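Sunday

Up at six. Smoke had cleared overnight and you could see the range again. Made porridge and sat down with the water bills before anyone rang.

The tank reading was 2,318 litres this morning, down from 3,191 when I last wrote it in here. That is the garden, mostly. I have stopped watering the lower beds and let the zucchini go. The tomatoes get a bucket each at night. If there's no rain by the end of February I'll have to ring Duan for a delivery, and they won't bring less than 1,000 litres, and they want the driveway gate off its hinges to get the truck in.

Seung-woo came over after breakfast to look at the pump. He thinks it's the pressure switch. He took the cover off, cleaned the contacts with a nail file and put it back, and it ran for an hour and then cut out again. He'll ask at Ginell on his way through town. 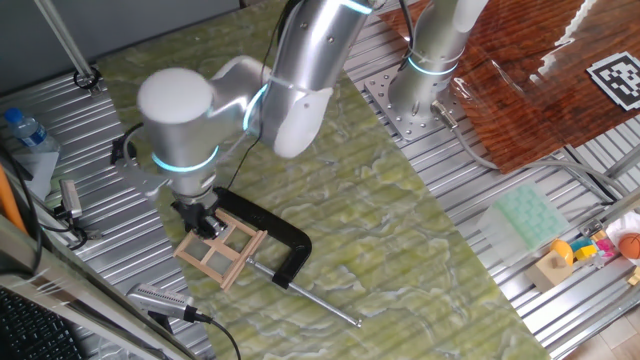 The beans are the only thing doing well. Yufang gave me the seed, a climbing sort her mother grew at Pekeo, and they have gone straight over the top of the strings and started on the gutter. They want something proper to climb. A lattice of thin tan sticks with square openings, like that little one with the clamp on it but taller than me, would do the job. I have the old tomato stakes and plenty of twine. I'd put it on the west side so the lettuces get some shade after lunch.

Picked 2 kilos of beans before it got hot. Blanched half and gave the rest to Yufang, who wouldn't come in because of her boots.

Wind came round to the south at four. Some cloud, no rain. Left the pump switched off for the night and filled the kettle and both saucepans first.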